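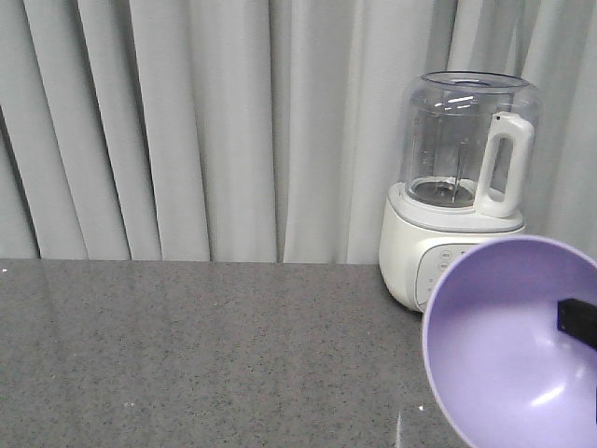
A countertop blender is an electric kitchen appliance used to mix, chop, crush, or purée food and drink. It has two main parts: a base that holds the motor and a jar that sits on top of it. A set of blades at the bottom of the jar is turned by the motor through a coupling. Countertop blenders are also called jug blenders, and in some countries liquidizers. They differ from immersion blenders, which are held in the hand and lowered into a pot or cup, and from food processors, which have a wide bowl and interchangeable cutting disks.

Parts

The jar is made of glass, clear plastic, or stainless steel. Glass jars are heavy and do not scratch easily or hold odors. Plastic jars are lighter and less likely to break when dropped, but they can turn cloudy with age, especially if washed often in a dishwasher at high heat. Most jars are round or slightly tapered, and many have ridges molded into the inner wall. The ridges break up the circular flow of liquid and push food back toward the center.

A handle is usually fixed to one side of the jar. It may be molded in one piece with the jar or attached as a separate part. Loop handles, joined at both top and bottom, are common on larger jars. Open handles, joined only at the top, are found on some older models.

The blade assembly consists of two to six blades on a short shaft. On some blenders it unscrews from the bottom of the jar for washing, with a rubber gasket forming the seal. On others it is fixed permanently. A gasket that has stretched, dried out, or been put back in the wrong position is the usual cause of leaks.

The lid fits over the open rim and often has a removable cap in the center. The cap allows oil or other ingredients to be added while the motor is running, and it can be taken out to let steam escape.

The base contains the motor, the switch, and the drive coupling. Rubber feet or suction cups keep it from moving on a smooth counter. Many bases have an interlock that prevents the motor from starting unless the jar is seated correctly.

Operation

When the blades turn, they throw food outward against the wall of the jar. The food rises along the wall, falls back toward the middle, and is drawn down into the blades again. This circulation needs a certain amount of liquid. If the mixture is too thick, an air pocket can form around the blades and the food above it stops moving. Adding a little liquid, or stopping the motor and stirring, restores the flow.

Liquid is normally put in first, followed by soft foods, then hard or frozen ones. Small models are commonly rated at 300 to 500 watts, while larger household models may be rated at 1000 watts or more. The wattage describes the power drawn by the motor and is not a direct measure of how well a blender performs. Blade shape and jar shape also affect the result.

A pulse setting runs the motor only while the button is held. It is used for chopping nuts, breaking up ice, and other tasks in which a smooth result is not wanted.

Uses

Common uses include smoothies, milkshakes, soups, sauces, salad dressings, pancake batter, and bread crumbs. Blenders are poorly suited to whipping egg whites, kneading dough, or mashing potatoes, which become gluey when the starch is overworked.

Preparing food for infants is another frequent use. Vegetables or fruit are cooked until tender, then blended with some of the cooking water. Small-capacity blenders are convenient for this, as a large jar may leave a small portion spread out below the reach of the blades. Some baby-food makers combine a steamer and a blender in a single unit, so that the food can be cooked and puréed in the same container.

Safety

Hot liquid gives off steam, which can force the lid off a closed jar. Manufacturers generally advise letting hot food cool first, filling the jar only partway, and starting at the lowest speed. Some jars are not intended for hot food at all.

The blades are sharp even when the motor is off. The appliance should be unplugged before the jar is emptied with a spatula or the blade assembly is removed. Long continuous use can overheat the motor, and many small blenders are limited to one or two minutes of running at a time, followed by a rest period.

Cleaning and storage

A jar can be cleaned quickly by filling it halfway with warm water, adding a drop of dish soap, and running it for 30 seconds with the lid on. Food left to dry under the blades is hard to remove. The base is wiped with a damp cloth and must not be put in water. Removable blade assemblies should be dried before they are put back, which helps prevent rust on the shaft and mildew under the gasket.

Blenders in regular use are often kept on the counter, toward the back. If the appliance is stored in a cabinet, the jar is best left with the lid off or loosely in place so that moisture does not collect inside.

See also

Coffee grinder
Food mill
Food processor
Immersion blender
Juicer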